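What Goes in the Wash Bag

December
By the Nimwood Features Desk

Packing toiletries is usually the last job before a trip, done late and in a hurry. The clothes are folded and the bag is nearly closed before anyone thinks about toothpaste.

A better method is to start with the small things. Lay everything out on a table, on a mat or towel that can be wiped or washed, and look at it all together. Duplicates show up quickly this way. Most households own more half-used sunscreen than they think, and more than one open tube of toothpaste.

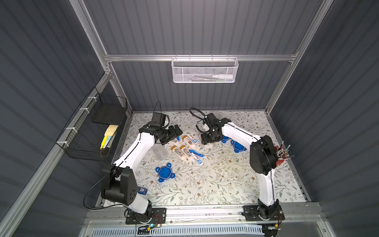 Once the pile is out, check the dates on the sunscreen and throw away anything expired. One bottle per person is enough for a week. Toothpaste can be shared, and a toothbrush should have a cover or a sleeve of its own — a clean sandwich bag will do.

Caps are the weak point. Tighten each one, then stand the bottles upright along one side of the bag. Tubes go flat against the other side. At Ikurska, a guesthouse with 41 rooms, the front desk keeps spare toothbrushes in a drawer and hands out 6 in a busy week, mostly to guests who packed after midnight.

The wash bag itself can be plain. The Nzioka roll-up model sells for $60 and has a hook for hanging, but a zippered pouch works as well. Leave it unpacked until the morning you go, with the toothbrush on top.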